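How to take an oil stain out of a light stone worktop

By Yolanda Villanueva
Last changed on 26 October 2024

Oil goes into stone slowly and it comes out slowly also. If you have a dark spot near the cooker which does not go away with washing-up liquid, the oil is already under the surface and you must pull it out with a paste. In English this paste is called a poultice. I learned the word only after I moved to Navano, but my mother made the same thing with flour.

The method is for marble, limestone and other stone that drinks. If your worktop is laminate or another printed material with a stone pattern, stop reading, because there the oil stays on top and warm soapy water is enough.

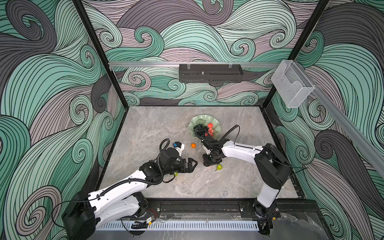 A pale green plate with a wavy rim, on light grey with a marble look.

First, find out if the stone drinks

Put a few drops of clean water on a place that is not important, for example behind the bread bin. Wait 11 minutes and wipe. If the place became darker, the stone is open and the paste will work on it. If the water stays as a round drop, the stone has a sealer and your spot is possibly not oil at all. Rust is orange or brown and needs another product. Marks from lemon or vinegar look dull, and you feel them with the finger. No paste repairs these, they have to be polished.

What you need

White clay powder (kaolin). I buy the 735 gram bag from Plodik and it is good for many spots.
Bicarbonate of soda, if you cannot find clay. It is weaker.
Washing-up liquid without colour.
A plastic or wooden spatula. Metal can scratch.
Kitchen film and paper tape.
A soft white cloth.

Please do not use coloured clay. In September I tried the green one for the face, which was already in the bathroom, and I got a green ring in the place of a brown one. It took me two more pastes to remove it.

Make the paste

Put three spoons of clay in a glass bowl. Add one small spoon of washing-up liquid, then warm water, very little at a time, and stir until it is like thick yoghurt. When you turn the spoon over it should stay on the spoon. If it is too wet it runs, and the edge of the stain can spread.

Before you put it on, wet the stain and a little of the stone next to it with clean water. Many instructions forget this. A dry stone takes the water of the paste too fast. 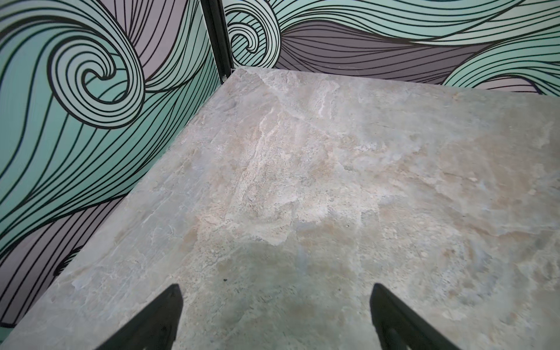 Put it on and wait

Spread the paste over the stain as thick as a finger, and go over the border by 2 centimetres on every side. Cover it with the film and close all the sides with the tape. Make some small holes in the film with a needle.

Now leave it for one full day. After this take the film away, but leave the paste. It must dry completely, until it is pale and breaks when you press it. It is in this drying that the oil comes up. In winter my kitchen needs one more day. Do not help with a hair dryer.

Take off the dry paste with the spatula, wash with clean water and dry with the cloth. Judge the result only on the next morning, as wet stone is always darker.

If the spot is still there

Repeat. An old spot can need 3 rounds, with a day of rest between them. When the last two rounds look the same, you have reached the end of what clay can do, and it is better to ask a stone mason.
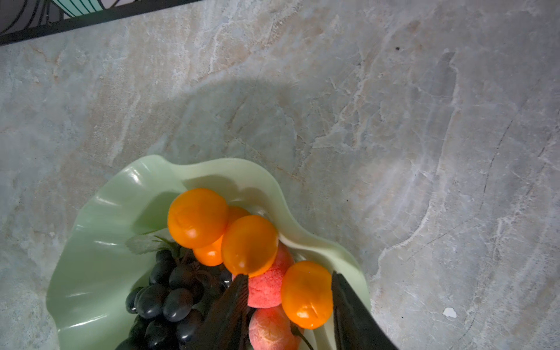 Fruit in a green bowl with a ruffled rim.

Sealing afterwards

Wait one week before you seal, so that the stone is dry inside. I use Deltano with a cloth, one thin coat, and I wipe off the rest after ten minutes. My neighbour Lu puts two coats and is also satisfied. Read the bottle, the times are different for each make.

For daily washing, use a soap with neutral pH. No vinegar, no lemon, no cream cleaner.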